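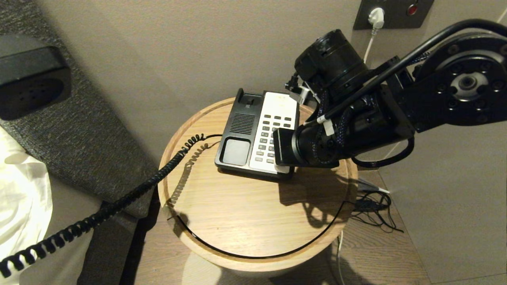
Everaldo Pacheco was already on his second cup of coffee when I got to the studio in Quintela, a little before nine in the morning, and he had a cup waiting for me too. He is that sort of teacher. I had written to him in the fall asking if he would talk about suiseki, the Japanese art of viewing stones, and he wrote back four pages by hand, most of them about a riverbed he likes, with one line at the end saying yes, come in February when the water is low.

Suiseki are small natural stones, shown on a carved wooden base or in a shallow tray of sand, that bring to mind a mountain, a hut, an island, a waterfall. The stones are found outdoors and, in the stricter schools, left just as they were found. Everaldo is one of the stricter ones, though he says so very gently.

"People ask me what I did to the stone," he told me. "And I say, well, I washed it! I washed it and I looked at it for a long time. With some of them I'm still looking."

He came to the stones through bonsai, as many people do. He had a juniper he was proud of, and he wanted something to set beside it for a show at the Pleltum garden center. A friend lent him a stone the size of a loaf of bread, dark gray, with one long slope and a short steep one. He says he went home that night and couldn't have told you a thing about the juniper.

"It was the slope," he said. "You know when you drive toward mountains and for an hour they don't get any closer? It had that in it. I kept the stone 2 years before I gave it back, and I only gave it back because he asked."

His own collection came to 1,107 stones the last time he wrote it all up in his ledger, but he shows perhaps a handful of them in a year. The rest live in his garden, on long benches, where he waters them every evening in the warm months. This is an old practice called yoseki, and it lets sun and water slowly bring up a soft surface on the stone. I asked how long it takes and he laughed so hard he had to put down his cup.

Most of his collecting is done along the Orosik, a cold, quick river north of town, always with permission from the landowners and never more than he can carry out in one trip. On a good day he might turn over 600 stones and bring home one. On plenty of days he brings home none, and he told me about several of those days at length, and I was happy to hear it -- he remembers the weather, what he ate, which boot leaked.

We spent a good part of the morning on the bases, called daiza. Each is carved to fit one stone and no other, with a shallow seat that follows every dip on the underside. He works mostly in walnut. His first took him 45 evenings, and it still rocks if you breathe on it.

"The base should be like a good host," he said. "You feel looked after, but you came to see the guest."

For beginners he has very simple advice. Go to a river with nothing in mind. Pick up what you like, set it on a table at home, and turn it a little each day until you find its front. Don't buy a stone the first year. Don't cut the bottom flat, however much it wobbles -- a tray of coarse sand will hold it perfectly well.

He teaches a small class through the Flikatow craft school every spring, and the students spend the whole first session without touching a tool. They pass one stone from hand to hand and say what they see. One woman saw her grandmother's roof in it, he said, and ever since then he has seen the roof too, and has had to give up the island he used to see there.

Before I left he wrapped a small brown stone in newspaper and pushed it into my coat pocket. It's on my windowsill as I write. I have turned it most mornings, and so far I think the front might be the side with the pale streak, though Everaldo, when I called to thank him, asked me to give it until summer.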